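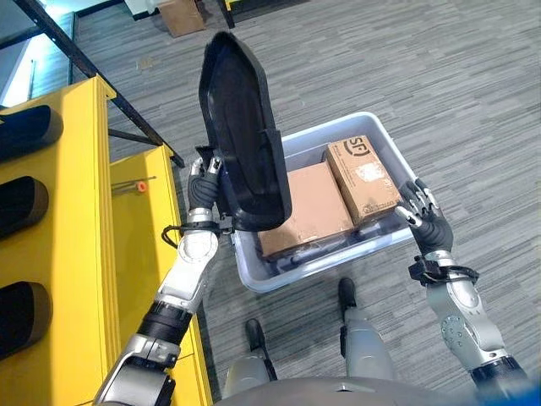
Left hand holding the black tray upright, gray bin on the floor below.

Home Notebook Tables Sources Archive Contact

January, entry started 8:15 in the morning

The Noltent and Limport business again, and I think I finally have enough of it straight in my head to write it down for the rest of you. Get a cup of coffee first, as I'm going to wander a bit.

For anyone joining the notebook at this page: we are trying to put together a table of what the clocks said in each of the river towns, from the last years of local sun time up through the end of the old summer time arguments. Most of the towns behave. They kept their own noon, the railroad came through with its noon, everybody grumbled for a while, and then the courthouse clock got moved and that was that. Noltent is like this. I could write the Noltent line in my sleep.

Limport is the one that has been eating my evenings. The depot went over to railroad time along with everybody else on the line, but the town council did not, and the two stayed apart by 10 minutes for a good long stretch. The Wulau ferry, bless its heart, ran on town time going out and depot time coming back, so that people could catch their trains. I spent most of yesterday afternoon convinced I had misread the ferry notices. I went back to the scans this morning with fresh eyes and no, they say what I thought they said. The return sailings are all printed with a small "d" after the hour, and the key at the foot of the sheet gives "d" as depot.

This fixes the thing that was bothering me in our table! The Limport rows that looked like they had been shifted were all taken from the return column. So please don't "correct" those by hand. I would like to leave the printed hour in its own field exactly as it stands and put the clock it belongs to in a second field. I know we talked about doing one field with everything already converted, and I was in favor of it back then, but I've changed my mind. If we convert while we type we lose the evidence, and the next person has to go back to the scans just as I did.

Summer time is a separate headache. The council voted on it twice that I can find. The first vote is in the minutes plain as day, clocks to go forward one hour. The second says only that "the matter of the hour is returned to its former condition," and I have read that sentence so many times now that it has stopped being English. Former condition could mean standard time all year. It could also mean the arrangement from before the first vote, with the depot and the town disagreeing again, which would be a very Limport thing to do. I have put a question mark in the table and I'd be glad of a second opinion from anyone who enjoys council prose more than I do.

What would settle it is the school bell book. The bell was rung from the town clock, and the book gives the hour of sunrise on the inside cover for a few mornings in each term, I suppose for deciding about the lamps. If the sunrise hours jump in spring, they were on summer time. I've been through 50 pages of it and have found two sunrise notes so far, one of them smudged. There are 200 pages altogether in the first volume, so there's hope yet. (My reading pace is not what it was, and the handwriting changes in the middle to something a good deal slopier.)

Vishwakarma, for those who keep asking me what the folder is: that's our name for the conversion script, and the current version is in the usual place. It handles Noltent correctly. It does NOT know about the ferry column yet and will happily treat every Limport hour as town time. I'll teach it the "d" once we agree on the fields. Until then, run it on Noltent only, or run it on both and throw the Limport half away.

10:40. Came back to this after a phone call. Checked the two sunrise notes against a computed sunrise for the river. The clear one fits town time with no summer hour. It's an April date, so if they had gone forward that spring, they hadn't done it by then. The smudged one could be a 5 or a 6, and naturally that is the very digit that matters. I've left a slip of paper in the volume at that page.

To do, in the order I'll probably get to them:

- finish the bell book, volume one
- second field for the clock, once I hear back
- look for a depot notice about the summer hour, there ought to be one posted at Noltent if not at Limport
- ask for a better scan of the ferry sheet, the left margin is very dark

Stopping at noon, depot time.

Recent entries
Reading the Noltent courthouse minutes
What the Wulau ferry sheets leave out
Vishwakarma: notes on the last round of fixes
Sunrise tables and how far to trust them
Limport street index, first pass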